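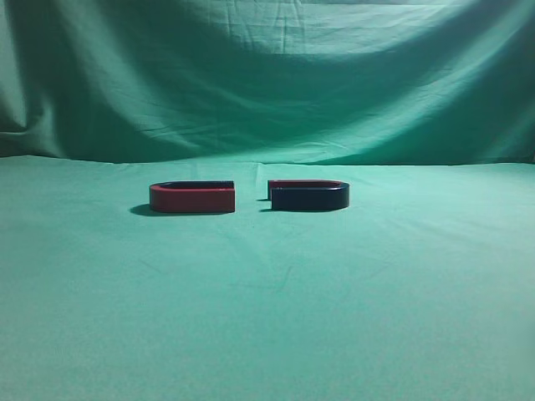 Two old horseshoe magnets, no markings: how do I work out the poles, and how should I store them?

Posted 27/10/2018 in Kids' Science & Classroom Stuff
453 views

Pokitz532

Hi all, long time reader and pretty rare poster. I run a little after-school science hour at the Park branch library, and I inherited two horseshoe magnets in a cookie tin along with a box of paper clips and a compass that sticks. Neither magnet has an N or an S on it anywhere that I can find. I've looked under a lamp, I've looked with my reading glasses on, I've rubbed them with a cloth, nothing.

What I want to do with the kids is the classic thing where you put the two magnets on the table with their open ends toward each other and a little gap in between, and then talk about what's going on in the gap. I tried it at home on a green cloth and I like how it looks. You get a kind of broken oval, and I think the kids will want to know why the pieces won't just sit there and behave. My plan was to let them slide one toward the other and feel it either grab or push away, then flip one over and try again.

So, my questions, and sorry there are a few:

First, how do I tell which leg is north and which is south with no letters and a bad compass? I'd like to put a dot of nail polish on them so I don't have to figure it out again every time. I've also read two different things online about which end of the compass needle goes to which pole and now I've confused myself completely.

Second, am I wearing them out by leaving them facing each other? The tin has no little metal bar in it (I gather there should be one?) and I've been putting them away every which way for who knows how long.

Third, is there anything fun to do with the gap itself that doesn't involve loose iron filings? We did filings once. Once! I was finding them in my cardigan at Thanksgiving.

Oh, and the cloth. It's a big piece of plain green fabric that I hung up behind the table as well as laid over it, and it's all creases from being folded. I don't mind for me, but small things snag on the wrinkles. Should I bother ironing it or just use something else on top?

The kids are mostly second and third graders, if that matters. Thank you!!

teltow_bench

Oh good, a magnet one. I taught middle school science for longer than I'd like to say and I still have a drawer of these things.

Poles first. You don't need a great compass, you just need one that swings. Try tapping yours gently while it's lying flat, and see if it comes back to the same direction each time. Keep it well away from the magnets when you do this, across the room is fine. If it keeps sticking in different spots, get a new cheap one, because a strong magnet can flip the needle's own magnetism and then it'll lie to you with total confidence. I had a whole class set go backward one year after somebody stored them in the same bin as the bar magnets. So check it against real north before you trust it with anything. The sun will do, or a map of your town.

Once you know the compass is right, lay one horseshoe flat, set the compass a few inches off and move it slowly toward the tip of one leg. Don't shove it right up against the metal. If the end of the needle that normally points north swings toward that leg, that leg is the SOUTH pole. That's the bit that has you confused, and it confuses everybody. Opposites attract, and the north-pointing end of the needle is itself a north pole, so it goes for the south. Then do the other leg and you should get the reverse. Dot of polish, done. I'd use two colors and write the key on the lid of the tin, because in six months you will not remember if red was north.

After you've marked the first one you can do the second one without the compass. Slide them together end to end, slowly. If they pull, each marked leg is facing its opposite. If they push, flip the second magnet over, and now it'll pull. It's the same trick you're planning with the kids and it works because flipping a horseshoe over like a pancake swaps which leg is on which side. Kids get a big kick out of that. Let them guess first!

On wearing them out. Leaving them facing each other is fine if they're attracting. Two horseshoes stuck together with opposite poles touching is a perfectly decent way to put them away, each one sort of looks after the other. What you don't want is to force them together while they're repelling and then wrap a rubber band around them or wedge them in the tin like that. Old steel ones and alnico ones can get noticeably weaker from it. A narrow gap on the table for a lesson does no harm at all.

The little bar is called a keeper. It's just soft iron or mild steel and it goes across the two tips like a bridge. Any flat scrap of plain steel will do the job. Check that it sticks to the magnet, obviously, since a lot of stainless doesn't. I've used big flat washers and I've used a piece of a broken door hinge. If you store the two magnets together you can skip it, but I like one on each if they're going to be rattling around in a tin on their own. And don't drop them! Dropping and heat are both bad for the older kinds.

For the gap, my favorite with that age group:

Tie a paper clip to a thread and tape the other end of the thread to the table, off to one side. Hold one magnet above it so the clip floats on the end of its thread without touching. Then pass things between the clip and the magnet. Paper, a bit of foil, a plastic ruler, a craft stick. Nothing happens. Then pass a steel butter knife or a tin lid through and down it goes (or it jumps to the knife, which is even better). I'd do that one before the two-magnet one, as it gets them thinking about the space and what's in it.

Then put both magnets on the table and walk a small compass around them, in steps, and have the kids draw an arrow at each spot on a sheet of paper. It's slow, but they love it, and you end up with a map. Use the little see-through plotting compasses if you can. Do it once with the magnets attracting and once with them repelling and pin the two drawings up side by side. My classes always had a lot to say about the repelling one, where the arrows bend off sideways in the middle.

One thing to watch. If the magnets are strong, tape them down or they'll creep together and snap while somebody's finger is in there. It's a pinch more than an injury with most school horseshoes but you'll hear about it.

medcombe_craft_mom

I can't help with poles but I CAN help with cloth, ha.

Don't iron it on the table like I did. If it's a synthetic, use a low heat and a damp tea towel over the top. If you can't be bothered, hang it in the bathroom while somebody takes a long shower and then smooth it with your hands. The fold lines in the very middle are the stubborn ones and they may never totally leave. I have a piece that's been up at every craft fair since I moved to Medcombe and it still has its fold lines from the store.

For the part on the table I'd put a sheet of poster board down over the fabric and work on that. Things slide better, the kids can draw on it, and if anybody spills you throw it out. Keep the cloth for the back where a bit of sag looks kind of nice anyway. I clip mine with clothespins along the top.

Also if you do ever go back to filings (I get it, I do) put them in a zip bag with the air squeezed out and tape the bag shut. Or a flat clear box from a greeting card set, glued closed. We've had the same box for two years and it hasn't leaked a grain. Never, ever put the magnet in with them. Picking them back off is a job for a saint.

parkline900

just paint one leg red. thats what they all are, red for north. doesnt really matter which one for little kids imo they only care that it sticks. we had a magnet contest at our scout thing, whoever picks up the most paperclips in a chain off one leg wins, winner got 16. costs nothing

teltow_bench

Replying to parkline900: I'd go easy on "doesn't matter which one," because some second grader will bring a compass from home and then you've got a very long afternoon. Paint colors aren't the same everywhere either. Plenty of horseshoes are painted red all over with bare tips, and that tells you nothing about the poles.

The chain contest is great though, I'd steal that. If you want to squeeze something out of it, have them try the chain off one leg and then try bridging across both legs, and see how many clips hang on each way. And show them that a clip from the bottom of the chain can still pick up another clip for a little while after you take it away from the magnet. It doesn't always work, so try a few clips.

Pokitz532

You are all wonderful, thank you! Okay, update. My compass was fine once I tapped it, it had just gotten lazy in the tin. I checked it against the street map on the library wall and then did the legs the way you said, so both magnets now have a dot of purple polish on the north leg, and the key is on the lid in marker.

I found out I'd been putting them away pushing against each other half the time, oops. They still grab pretty well so I'm hoping no great harm done. A friend with a garage full of junk cut me two bits of steel strap for keepers and those live across the tips now.

I'm going to do the thread and paper clip thing first, then the gap, then the contest if there's time (there won't be, there never is). Poster board is bought. The cloth went in the bathroom during my shower and came out looking exactly the same, so I'm going to try the damp towel next.

One more, if anybody's still reading. Is there a good size of compass for the arrow map? The ones I found are either keychain tiny or the big hiking kind with a mirror.

teltow_bench

Keychain tiny is the right one for that. Look for clear top and bottom, under an inch across, and buy a couple of extras as they do stick. Mark a pencil dot at the tip of the needle, move the compass so the tail sits on your dot, mark the tip again, and keep going until you run into a magnet or off the paper. Start some of the lines from inside the gap and some from the outside of the legs. The hiking one can stay home.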